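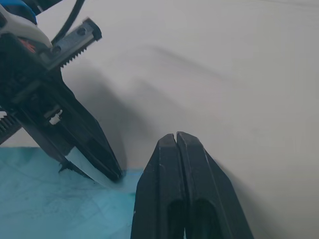

Unit 5: Working Rules for Two-Arm Cells
Course notes, Corinne Nakamura

These notes go with the second lab block. Read them before you book time on a cell. The rules apply to all students and to staff.

5.1 Shared space

When two arms can reach the same spot, that spot is shared space. Mark it on your cell plan before you write any motion code. Only one arm may move quickly in shared space at a time. If both have to be there, for a handover or to hold a part steady, both run at the reduced speed set in the cell file.

Fingertips are the usual point of contact between arms. They stick out past the body of the gripper, and most collision models draw them too short. Measure the fingers fitted to your own gripper and put that length in the model. Do this again whenever fingers are changed, even if the new pair has the same part number.

5.2 Gripper state

A gripper must have a known state before its arm moves. Known means one of these:
closed with nothing held
closed on a part
open to a set width

Half open after a fault doesn't count. Home it first.

With racks and other exposed teeth, keep hair, gloves and sleeves away while the power is on. Cables near the wrist need enough slack for the full turn of the last joint. Check this by hand with the drives off.

5.3 Before you start

Walk through the list on the cell door and sign it. In short: stop button tested, fingers tight, work surface clear of parts you aren't using, camera view checked, speed limit loaded. The Sokol cell has 2 stop buttons and both must be tested. The Norkis cell has one.

5.4 Wear

Scuffs on fingers are normal. Cracks, bent tips or loose screws are not, and the gripper comes off until Dexter Lindgren has looked at it. Write the fault in the log with the cell name and the run number (for example, Norkis, run 2341). Don't tape over damage to finish a session.

5.5 Stopping

Anyone in the room may press stop for any reason. After a stop, wait for both arms to report zero speed before you open the door. Then find out why it was pressed, and restart from home, never from the middle of a path.

Reading for next time: the Zosgate handover notes, section 16. Bring your marked cell plan.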